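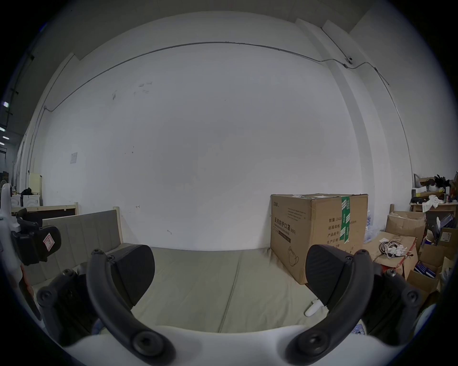 Band meeting, Skurberg, May 8, 2023. Present – Inès Rolland, Anatole Marty, Lindgren (late). Video for "Padari" first. Anatole wants one long take, Inès wants cuts on every chorus. Settled on long take. Set to be kept plain, pale greenish-gray like the padded mattress, no stage lights. Inès to ask Bekix re color grade.

Single: mix 2 approved, vocals up a touch in the bridge. Runs 113 seconds, stays as is.

Merch – 86 shirts left from January, no reorder untill they go.

Launch show: room holds 90. Support act still not confirmed, Lindgren chasing. Setlist next time.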